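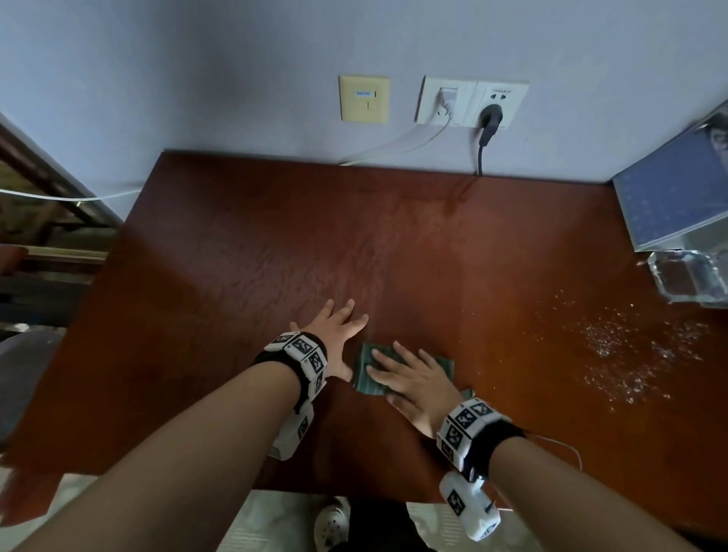
Figure 6.1 A hand pressing a small green cloth on a wooden desk.

Chapter 6
Allowances, Reliefs and the Cost of Claiming Them

Governments like to announce reliefs. A relief has a name, a launch date and a figure attached, and the figure is usually the largest amount that any taxpayer could receive. What the typical taxpayer receives is another matter, and it is the one this chapter deals with.

Take the small workshop allowance in Hismont, which we shall return to in Section 6.3. On paper it was worth up to 2,825 a year to a sole trader. To get the full sum, a trader had to keep a separate record of every qualifying purchase, split any item used partly at home, and file a form of 14 pages by the end of March. The average award in the first year was 637. Officials called this a success. It may have been, but they counted only the money paid out, and left out the hours spent on the form and the fees paid to whoever filled it in.

Skondton tried a simpler route: a flat 1,000 for anyone registered as self-employed, with no receipts asked for. Take-up was high. So was the number of new registrations, and it is fair to wonder how many of those people had begun trading in any real sense.

Supporters of each scheme tend to compare their own at its best with the other at its worst. Be wary of this. A relief that is tightly drawn costs more to claim and to check. One that is loosely drawn goes to people it was never meant for. Claims that a new design avoids both problems should be read with some care - usually the cost has been moved to a place where it is harder to see.

Section 6.1 sets out the difference between an allowance, a deduction and a credit. Section 6.2 looks at who bears the cost of claiming. Section 6.3 works through the Hismont and Skondton schemes in full, using the tables at the back of the book. Readers who have not yet covered taxable profit should go back to Chapter 4 first.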